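About Kolev Packing

Kolev Packing puts other people's goods into boxes and sends them out. We work from one building in Ginthorpe, on the street behind the old rail depot, and we have a pickup counter in Nerasbridge that opens in the afternoon. Most of our customers are small sellers: people who sew bags at home, print calendars, mend watches, roast nuts, or run a shop with no back room. They send us their stock. We keep it on shelves, and when an order comes in we pack it and hand it to the carrier.

The company was started by Damir Grgić, who had been running the shipping desk at a furniture parts store and was doing weekend packing for two friends in his garage. When the garage filled up he rented half of the present building. Kalliopi Obradović joined the following spring to handle accounts and customer questions, and she now runs the business side with him. The name Kolev came with the lease. It was painted on the loading door by a former tenant, and Damir left it there.

We have six people on staff. Everyone packs, including the two owners, and everyone takes a turn at the phone.

What we pack

Soft goods make up the largest share of what goes through the building. Pouches, pencil cases, scarves, aprons, tote bags and baby clothes all come to us, mostly in small runs. After that come paper goods, then small household items. We do not take food that needs to be kept cold, live plants, or anything over the weight one person can carry safely down our back steps.

At the last stock count we had 2,171 separate items listed on our shelves. Each has its own line in our stock list with a short description written in ordinary words, such as "blue pouch, zipper" or "apron, long, two pockets." We used to use codes alone. Packers picked the wrong color too often, and the plain descriptions fixed most of it.

How an order is packed

An order prints at the packing desk with the customer's name, the items, and any note from the seller. The packer collects the items and brings them to a table. Soft goods are checked for loose threads and stuck zippers. If a zipper catches, the item goes back on the shelf marked for the seller to look at, and another is picked in its place.

Then a box is chosen. We use plain brown corrugated boxes and do not print our name on them. The package should look as though it came from the seller. Boxes reach us flat and are folded by the packer as needed. We do not fold them ahead of time, as folded boxes take up room we would sooner give to stock.

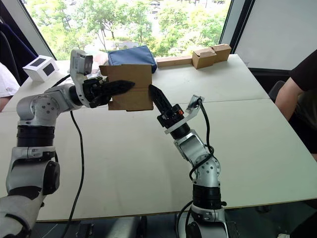 Tables and boxes

We pack on white tables. A dark zipper pull or a stray label shows up right away on a white top, and so does dust. Two tables pushed together give enough room to have the box and the item out at the same time, with space left for the paper. A dark blue pouch with a zipper and a small cardboard box are a fair picture of an ordinary order with us.

The tables are wiped down before the first order and again after lunch. Pens stay at the desk. We had ink on a cream scarf once, paid for the scarf, and moved the pens the same day.

We stock our boxes in four sizes. The smallest is meant for one soft item. The next takes two or three, depending on how they fold. The third is for mixed orders, and the largest is used mainly before the holidays. If a seller wants a size we do not carry, we can store their own boxes for them at the normal shelf rate. Please ask Kalliopi before shipping them to us, because space for flat cartons is limited from October on.

Soft items are laid flat where possible, with the zipper closed and facing up. Flaps are folded short sides first, then long. We use paper tape on all sizes. Filler is crumpled brown paper, used when an item would slide around without it. Pouches and clothing usually need very little.

Our busiest month is November. Last year we packed 1,478 orders in that month, and we added an evening shift for the second half of it. Sellers who expect a sale or a market season should tell us early so that their stock is on the shelf in time. Stock arriving during November can take longer to be checked in.

Returns

Returned packages come back to the Ginthorpe building. We open them, check the item against the stock list, and write to the seller with what we found. Clean items in good shape go back on the shelf. Anything marked or damaged is set aside until the seller decides. Used boxes are flattened, and the sound ones are offered at the Nerasbridge counter to anyone who needs them for moving or storage. There is no charge for those.

Where we deliver

Carriers collect from us every weekday in the late afternoon. Local orders for Ginthorpe and Nerasbridge go out in our own van. The van also drives to Grodstead on Friday, with drop-offs at the shops on the main street and at the library entrance. Orders for the Grodstead run need to reach us by noon the day before.

Working with us

New sellers are welcome to visit before signing anything. Bring a few of your items if you can. Damir will pack one with you at the table, weigh it, and work out which box size suits it and what the monthly cost would be. There is no minimum number of orders. Storage is charged by the shelf, packing by the order, and both are billed at the end of the month.

For questions about rates or a visit, ask for Kalliopi Obradović. For questions about an order already with us, any of us at the packing desk can look it up if you have the seller's name and the name on the label. Parking is at the side of the building, next to the loading door.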